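To: Darngate suture practice list
Date: March 28, 2018
Subject: Re: knots, tails and the price of pads

> Is anyone else going through pads at this rate? My last Fendow had
> 18 closures in it before the edges gave up. Also, how short are we
> meant to be cutting the tails?

Shorter than I do, is the answer. I was taught to leave enough to grab, took it as permission, and have been growing spiders ever since. Three throws, trim, move on - that's the theory. In practice I get to the third throw, admire it, and forget the trim.

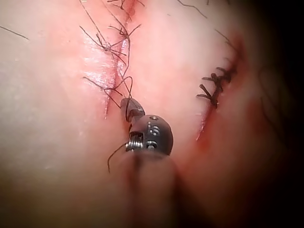
As for pads, I gave up on Fendow in January. The Dafis ones cost more but the cut edges hold a stitch without tearing, provided you don't haul on it. I haul on it. Take your bites a bit further back from the edge and you'll get almost 25 closures out of one, or so the leaflet claims, and the leaflet has never met me.

The longer write-up is on the Prarnidix page, under a title I now regret. It begins with loose thread, and why you should clear your offcuts before starting the next stitch.

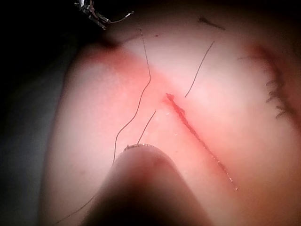

*3 min read*

Short version: a stray end looks very like the end you want, and you will pull the wrong one. I've done it with 40 people watching.

The other thing I'd practise is the bit before any stitching, getting both instruments to the same place without a fight.
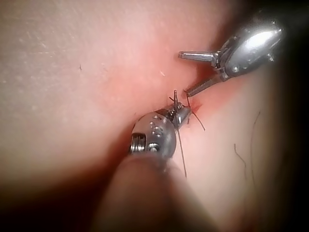 A reply from Dafis came in while I was typing: they say to rest the pad flat overnight between sessions, and that hauling is not covered.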